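I've been running my survey data through Prustent since July, and a few people in the department have asked if it's worth the fee. Short version: yes, mostly!

It's a stats package for people like me who learned econometrics on something grey and ugly and never quite recovered. You load a panel, pick a duration model, and it writes a script you can read afterwards. I fed it 16 waves of household data and it sorted out the spell dates on the first go (my old setup used to sulk over those for an entire afternoon).

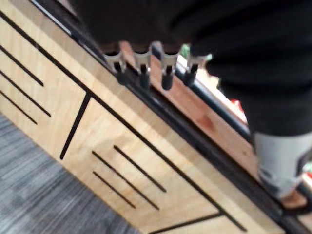

Photo: Anel Tshabalala

The competing risks menu is the bit I love. Tshepo Nkuna and I were modelling how long people stay in their first job, and we had 21 specifications lined up side by side by lunch — colour coded, with the standard errors where you'd want them. I did a little dance in my office.

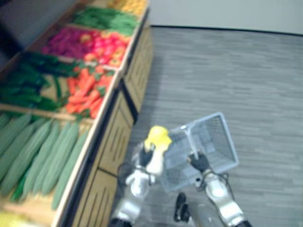

Not everything's rosy, mind you. The help pages read like they were translated twice, and clustering by region is buried three menus deep. It also crashed on me one Friday with unsaved labels, so set the autosave to something sensible before you start. Makori, which I used before, is slower but I never lost a label in it.

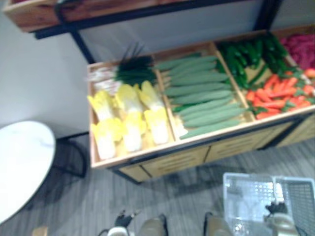 Reading time: 3 min

Exporting tables is fine if you write in plain documents and fiddly if you don't. Greer Gourlay swears there's a template that fixes the column widths, and I'm still waiting for her to send it to me.

I'd give it 17 out of 21, which is how we mark everything in our reading group. Grab the trial licence first and throw your messiest file at it.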